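Nomeldale textile importers call for delay to new customs charge

April 27, 2020

A group of clothing and household textile importers has asked the government to put back a planned customs handling charge, saying smaller firms will not have the systems in place to pay it.

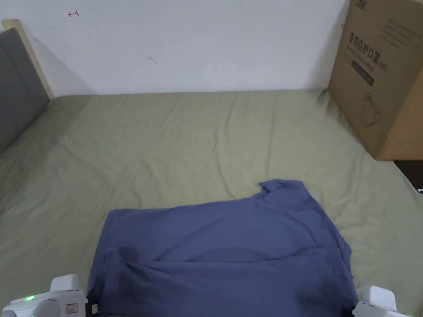

Silvan Oberholzer said the charge would fall hardest on businesses that bring in goods in small, mixed consignments, where each product line needs its own declaration. He added that his own firm, Pitum, would have to fill in 17 separate entries for a delivery that now needs two.

The Nomeldale Importers' Group sent its letter to ministers this morning. It is signed by 18 companies, including Pitum, Nevwood and the bedding wholesaler Joseph & Sons.

Under the current timetable the charge will apply to all finished textiles arriving by sea or road from November. Importers will pay a flat fee on every line of a customs declaration, whatever the value of the goods. The fee will be collected when the goods are released from the port and cannot be carried over to a monthly account.

The group does not oppose the charge as such. It accepts that inspection costs have to be met and that the present arrangements are out of date. Its letter asks for the start date to be moved back by a year and for consignments from the same supplier to be treated as a single entry.

Members say the flat fee gives an advantage to large retailers, who tend to order one product by the container. A small wholesaler buying several sizes and colours in the same shipment could pay many times more for goods worth far less.

Nevwood, which supplies independent shops from its warehouse in Nomeldale, has told the group it would need new software to produce the declarations. Its current supplier has not yet said when an update will be ready – or what it will cost.

Several signatories also point out that orders for the winter season have already been placed at agreed prices. They say there is no room to pass the fee on to shops before next spring.

The group has asked for a meeting with officials before the rules are laid before Parliament. Copies of the letter have been sent to local MPs and to the port operator.

ENDS

Notes to editors

The Nomeldale Importers' Group represents firms bringing clothing, bedding and other finished textiles into the UK. The full text of the letter is available from the group's press office on request.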